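How to Follow an Orchestral Score While You Listen

If you've ever sat in a concert and wondered how the conductor keeps track of all those lines at once, I have great news: you can learn a good part of that trick at home, even if you read music slowly. I got hooked when Thirumalai Mudaliar, who conducts the Dalden Chamber Players, handed out spare scores at an open rehearsal and told us to just hang on for dear life. I was lost by the second page and I loved every minute of it.

What you'll need

A study score of one piece, a recording of the same piece, a soft pencil, and a pack of sticky flags. Study scores are the small ones (mine are mostly from Hermans, and yes, the print is tiny, so find a good lamp). Pick something short and slow for your first try. I used the slow movement of the Ritow Serenade, which is 144 measures long and scored for strings with two horns. A big late Romantic symphony can wait!

Step 1: Listen with the score closed

Play the whole movement once and don't look at anything. Hum along if you like. You want to have the main tune in your ear before you go hunting for it on paper. If there's a spot that grabs you, jot down the time on the recording so you can find it later.

Step 2: Learn the layout of the page

Open to the first page and read down the left side. Woodwinds are at the top, then brass, then percussion, then strings at the bottom, with the first violins as the top line of the string group. If there's a soloist or a chorus, you'll usually find that part sitting right above the strings. The first page normally lists every instrument in full, and after that you get abbreviations, often in Italian or German. Cor. is horn (not cornet, as I cheerfully believed for a whole summer), and Fg. is bassoon.

Watch out for pages that hold two systems. Many publishers leave out the instruments that are resting, so a page might have all the lines at the top and only the strings below. Look for the pair of slanted strokes in the margin that shows where one system ends and the next begins. I put a sticky flag on every page like that.

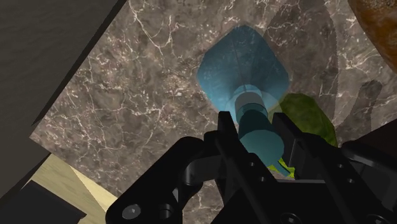

Blue bottle on a dark brown marble countertop, from overhead.

Step 3: Follow just one line

Now play the recording and keep your finger on the first violins. Only them! You'll be tempted to look at everything, and that's exactly how you end up three pages behind. Tap the beat with your other hand. The Ritow is marked 80 to the quarter note, so I set the little Dodico metronome going for a minute beforehand to get the pulse into my foot, then switched it off before starting the recording.

When you get lost (you will, everyone does), look ahead for something obvious and wait for the music to get there. A full measure of rest is good. So is a sudden loud marking, a key change, or a horn entrance. In my score the horns come back at measure 111 after a long silence, and that entrance rescued me more times than I'd like to admit.

Step 4: Add the bass

Once you can get through on the first violins, go back and do the same with the cellos and basses. This is my favorite part of the whole process, because a piece you thought you knew starts to sound completely different. Keep in mind that double basses sound an octave lower than written, so when they share a line with the cellos you're hearing two octaves at once.

Then try both lines together, glancing from top to bottom at the start of each measure. Take it slowly. If you can manage one page, play that page again before you turn it.
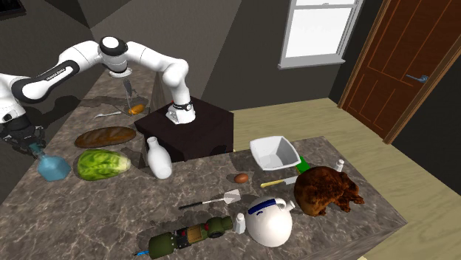
Gray marble kitchen island with a robot arm, and a light blue glass bottle lying on its side.

Step 5: Chase the melody

Here comes the fun! Go through with your pencil and draw a light bracket wherever the tune moves to a new instrument. Violas get it more often than people expect. Now listen again and let your eyes jump from bracket to bracket. By my sixth time through, I could see the handoffs coming before I heard them, and I may have yelled a little.

A few extra tips

Rehearsal letters (A, B, C and so on) make excellent restart points, so write the recording times next to them.

Horns, clarinets and trumpets are often written in a different key from the one they sound in. For now, follow their rhythm and shape and leave the transposing for another day.

Check your edition for repeats. Some recordings skip them, and you'll be sitting there on page 6 while the orchestra is already well into the next section.

If you bring your score to a concert, turn the pages during the loud bits.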